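Kendus Player Guide, Section 4: Saving Your Game and Moving It to Another Computer

Kendus keeps your progress in save slots. Each profile has 10 slots, and the game also makes an automatic save when you enter a new chapter. Please read this section before you reinstall the game or change your computer.
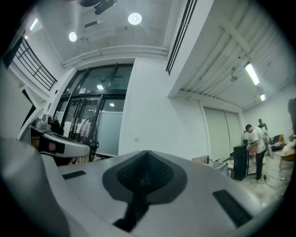
Orik, August 2020

The text of this section was updated for the new launcher. If you still use the old launcher, the menu names can be different, but the order of the steps is the same.

4.1 Saving by hand

1. Go to a lantern. You can save only when the lantern is lit.
2. Press the Use key and choose Write in Journal.
3. Select a slot. A slot with a gray border is free.
4. Wait until the small feather in the corner stops moving.

Caution: Do not close the game while the feather is moving. The slot can become damaged, and then the game will show it as "Unreadable page". A damaged slot cannot be repaired from the menu.

Note: In Hermit mode there is only one slot and it is written over each time. It is not possible to copy a Hermit save.

4.2 Making a backup copy

1. Close the game completely. The launcher must be closed too.
2. Open your Documents folder, then the folder Solov, then Saves.
3. Copy the whole folder with your profile name to a USB drive or another disk. Do not copy single files from inside it, as the game checks them together.
4. Check that the drive has at least 200 MB of free space before you start.

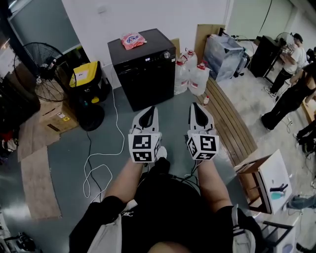 If you have more than one profile, repeat the copying for each of them. The file named index must also be copied, and it is in the Saves folder itself. Without this file the game starts normally but the list of profiles is empty.

4.3 Restoring on the new computer

1. Install the game and start it one time, up to the main menu. This creates the folders.
2. Close the game.
3. Put the copied profile folders and the index file into the new Saves folder. Answer Yes when the system asks to replace.
4. Start the game and choose Continue.

Caution: Turn off online sync in the launcher before step 3. If it is on, an older save from the server may replace your copy.

Note: Saves made in the Dizon chapter before version 27 will open at the chapter start and not at the last lantern. Your items and journal pages are kept.

For problems with the profile list, see Section 9, Error Messages.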